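Subject: Re: [storage] Bin fronts for the bench row, clear or opaque?
From: Huệ Tăng
Date: 12 December 2024
To: storage list
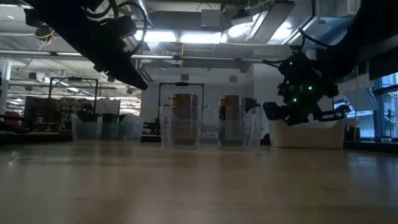

Bench row, back edge of the table: clear, clear, off-white.

Replying to the questions below in order, then one of my own.

> We are redoing the parts and supplies row at Isville and have to
> settle on one bin type before the January order closes. The choice
> is between the Pulturus clear scoop bin and the Tanui opaque one.
> The Tanui is cheaper per carton of 100. Before I commit:
>
> 1. Does the low front hold tall items, or do they tip out?
> 2. Can you really tell what is in the clear ones from a seated
> position?
> 3. Does anyone mix the two types in one row?
> 4. Is glare off the tabletop a problem with clear plastic?

1. Jars are fine. The center bin has two in it, standing apart, and the lid of the left one comes up above the rim. The raised sides matter more than the front here. A jar that leans sideways meets a wall; a jar that leans forward meets only the low lip. I would keep anything tall toward the back and leave the front third for short items. Bottles with a narrow base are a different case and I would not put them in a scoop bin at all.

2. Partly. Through the plastic you get the shape and a general color. With the two jars you can tell that they are jars and that the tops are brown, and the lower bodies come through a dull greyish brown. For the left-hand bin, which has cloudy walls, you can tell there is something dark greenish-black in it and that it comes up above the front, and not much else. If the question is "is this bin empty", clear plastic answers it from across the room. If the question is "which of two similar jars is this", you still need a label on the lid or on the bin front. We put ours on the lip, where it does not cover the contents.

3. Yes, on purpose. The clear ones take stock that has to be checked for level. The off-white one is wide and shallow, with a smooth front, and it suits things that go in and out all day. The drawback is that the rim heights do not match, and neither do the footprints. If you want the fronts on one line you have to pick a reference edge and accept that the backs will be uneven. Ours are not on one line at present — the left clear bin sits slightly farther back than the center one. Small items also find their way into the gaps between bins of different shape. There is a small dark rounded one in the gap beside the off-white bin now. A fixed divider strip would cure that, or pushing the bins together until the rims touch.

4. The tabletop is slightly glossy and it does pick up vertical reflections of the bins, plus the window at the right. I have not found that this makes the contents harder to read. Reflections on the bin walls are the bigger nuisance, and turning the row a few degrees away from the window reduced it. A matte mat would settle the matter if your benches face the glass directly.

On price: our last order was 500 clear bins at 1239 delivered, against a quote of 1439 for a mixed carton from Prirnel with dividers included. We took the clear bins and have since spent about half the difference on label holders, so compare totals with the accessories in.

My own question. Has anyone found a label holder that clips to a curved lip without drilling? The adhesive kind lifts at the ends after a few washes, and the curve is tight enough that a flat card will not stay seated. Inside width of the lip is the dimension I need, in case someone has a Tanui to hand and can measure it.

Huệ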